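Humanoid loses left hand zero after every stop, is it really the cable?

Posted in: Robot upkeep and repair

garum_bench4
We run one humanoid in a test kitchen cell at Sendlow. Two arms, five-fingered hand on the left. After every stop the left wrist comes back with a different zero, and it's never the same amount twice. Fault code is 1731. Vendor support says "cable strain" and wants to sell us a new harness. I've heard that answer for three different faults now, so excuse me if I don't believe it. The wrist bolts are at spec. What would you check before paying?

preltula_user
Had this. Update the firmware and re-run calibration, fixed it for me.

oldcellhand
I wouldn't touch firmware yet. If the number changes every time, a fresh calibration gives you one good afternoon and then you're back here.

Support could be right for once, but make them prove it. Power down, support the arm, and unclip the outside cables at the elbow and forearm so they hang free. Power up, raise the hand to your normal reach height, stop, restart, write down the zero. Do that 12 times. Then clip the cables back and do 12 more. If both sets wander the same, the harness isn't your problem and I'd look at the wrist encoder connector. Delacroix sells a harness kit that claims 1000 hours between checks. I'd like to see who counted.

Also look at how much slack you have with the arm all the way up. Ours is dressed like so:
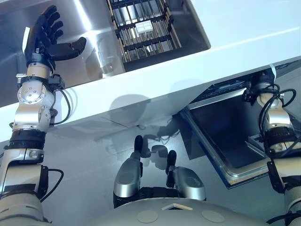 Left hand raised, with cable loops outside the arm near the elbow and the forearm housing.

Leave a loop at each joint. If either one pulls flat at full reach, reroute it before you buy anything.

sendlow_nights
Same code on ours in April. Connector was half seated — new harness went in first, of course, and changed nothing. Didn't try the 12 restarts, so I can't speak to that part.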